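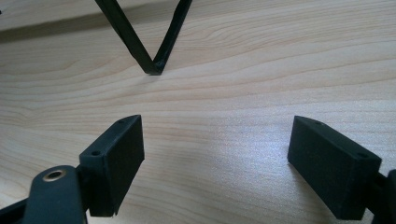 Black gripper fingers over the pale wooden table, seen from the gripper's own camera.

A day at the Studura lab in Trolmont
September 22, 2021

Those of you who have followed our visits for a while will know that I am easily pleased by a laboratory. Give me a long corridor, a bit of bad coffee and a person who loves their work, and I will go home happy. The open day at Studura had all of that (the coffee was better than most, I should say), and it also had a subject that I have been chewing on ever since: how you teach a robot to use its hand without having a robot anywhere near you while you do it.

We took the early train from Gorneo, changed at Zúñiga, and walked up the hill from the station. It is a steeper hill than the map lets on, and a few of us arrived rather pink. Montserrat Ponce met us at the door, let us catch our breath, and then talked for most of an hour with hardly a glance at her slides. I took pages of notes and can read perhaps half of them, so please forgive me if I get a detail slightly wrong.

The idea behind the work

The usual way to teach a robot arm a job, Montserrat explained, is to steer the arm itself. You sit at a set of controls, you move the arm slowly through the motions, and everything it does is recorded. It works, but it is tiring and slow, and you need the arm, the room it stands in and a person who knows how to run it.

Her group does it the other way around. They take the gripper off the robot, so to speak, and put it in a person's hand. It has two black fingers that open and close when you squeeze, and a camera looking out over them at whatever you are reaching for. You walk up to a table and do the job yourself, and the recording holds what the camera saw and how the gripper moved. Later on, a robot with the same kind of fingers and the same kind of camera is trained on those recordings.

What I liked most was how little of the person ends up in it. The camera sees the fingers, always in the lower part of the view, and past them the table and whatever is lying on it or held over it. A robot fitted with that camera would look out on much the same thing, and this sameness is what the whole method leans on. I had pictured something far more complicated – suits with dots on them, that kind of thing.

At the table

After the talk we were taken through to the workroom, where Sekar Yusof looks after the recording sessions. The table has a pale top with a lovely flowing grain, and I said so, perhaps more than once, as my father was a joiner and I can't help myself. Sekar was very patient about it and told us that the grain is of some use to them. A plain white surface gives the software very little to hold on to when it tries to work out how the gripper has moved from one moment to the next, whereas all those wavy lines give it plenty.

Light is the harder matter. A patch of glare can wash the grain out to nearly white, and a shadow can fall across the wood in a broad soft band and move when the person moves. I asked whether they had thought of putting up blinds and screens and being done with it. They had, Sekar said, and the early recordings were made that way, very neat and even. Then they tried the trained robot in an ordinary kitchen and it was hopeless. Now they leave the glare and the shadows in, and she only repeats a recording if the camera has lost its bearings altogether.

We were each given a turn. The gripper is lighter than I expected and you feel quite clumsy with it to begin with, rather like eating with somebody else's chopsticks. Trí Lương stood by my elbow and gave me the only instructions there were: begin with the fingers open, go to the thing at your own pace, and don't worry if you miss. I did miss! My second try was better, and I was far prouder of it than I had any right to be.

The result they are excited about

Trí's own part of the project concerns the stretch before anything has been picked up, and he told us about it while the others were queuing for their turn. In a lot of these recordings the fingers are wide apart with only bare wood between them, and whatever else is in view is off toward the top. For a long time the group trimmed those parts away. They take up storage, they look dull, and it seemed sensible to keep only the moments when the gripper was closing on something.

Last May they put the trimmed parts back, more or less as a side experiment, and trained the robot again. It did better on every one of the 9 tasks they use for testing, and the biggest gain was on thin, flat things, the kind that show the camera little more than an edge. Trí's explanation is that the approach is where a person makes most of their small corrections. You drift a bit left, you notice, you come back. If all of that is cut out, the robot only ever learns from a hand that is already in the right place, and it has no idea what to do from anywhere else.

He was careful to add that they have not proved this is the reason. It might also be simply that there is more material to learn from, and they are running a fresh comparison now with the amounts evened out. I appreciated that. I asked whether it had been annoying to find they'd been throwing away the good part, and he laughed and said the originals had all been kept, thank goodness, on a shelf of drives that Ama Owusu had refused to let anybody wipe.

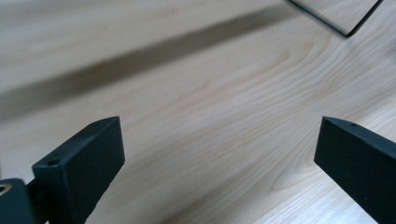
Who makes the recordings

Ama gave us lunch and, over lunch, the side of the project I would have guessed least about. The recordings come from 37 people, and only a handful of them work at Studura. The others are neighbors, students, a retired baker, and a couple of people from the bus depot down the road. They come in for a morning, are paid for it, and go home again. A large task may need up to 2000 recordings before the training settles, so there is always room for another pair of hands.

She told us that the variety matters a good deal. The engineers all tended to reach in the same tidy way, straight down and straight up again. The baker came in low from the side and tilted her wrist, and the robot picked up something of that too, which pleased the baker no end when she was shown it.

I asked what happens to people's privacy, as the camera is running the whole time. Ama said the view is kept on the table, and that each recording is looked over before it goes anywhere.

Practical notes for anyone going

Visits are by arrangement, and Aisyah Pattinasarany in the front office handles the bookings. She answers quickly and is very kind about changes to the group size. Wear shoes you can walk uphill in. Photographs are allowed in the workroom but not in the server room, and bags stay in the lockers by the entrance (bring a coin, you get it back).

We left later than planned and missed our connection at Zúñiga, so there was time for soup at the station café, which I can recommend, particularly the one with white beans. Montserrat has promised to send me the results of the comparison when they are in, and I will pass them along here.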